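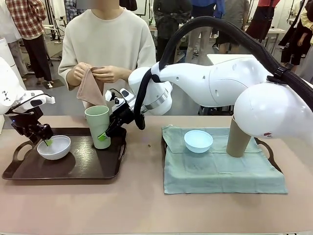
Subject: Re: [chores] Is tray clearing a solved task?

Randeo list, August digest

> The claim in the last digest was that table work is done and that the
> remaining problem is cost. I run a small kitchen in Bilwood and would
> like to know what "done" means. Can one of these machines clear a
> tray with a bowl and a cup on it, unattended, through a lunch service?

Short answer: no, for any arm I have worked with.

Longer answer. Bowls and cups are separate problems that happen to share a tray. With a two-finger gripper, a bowl is normally taken by the rim, one finger inside and one outside. The wall is curved and often glossy, so the reflection moves when the arm does and the depth estimate moves with it. A tall cup is taken from the side. If the approach is off by a finger width, the cup tips before the grip closes.

Two arms help with reach and cycle time. They also have to stay out of each other's way, and the cable sleeve on each arm takes up room that the planner may not know about. We lost most of a shift to a sleeve that caught on a shelf. The collision model had the arm in it and left out the sleeve.

Our numbers, from the Grarnum bench: 483 attempts at moving one bowl and one cup off a tray, 60 failures. Of those, 6 were broken or dropped pieces. The rest were stalls that needed a person to reset the cell. In a lab that is a decent result. In a kitchen it means someone has to stay within reach all day, and that person could clear the trays by hand.

Cloth is worse. A draped cloth hides the tray edge and shifts when a bowl is dragged across it. Folding a towel in the air with two hands is still something I would give to a person.

For a trial, fix the tray position, use matte dishes, and log resets separately from breakage. Vendors tend to report only the second.

--
Dağdelen bench notes, list member

Comments (3)

shopfloor_b
What was the cycle time? We need 2 trays a minute.

benchnotes
Slower than that. I will post the log after cleanup.

greaseline
Same experience with the cable sleeve. Ours caught on a faucet.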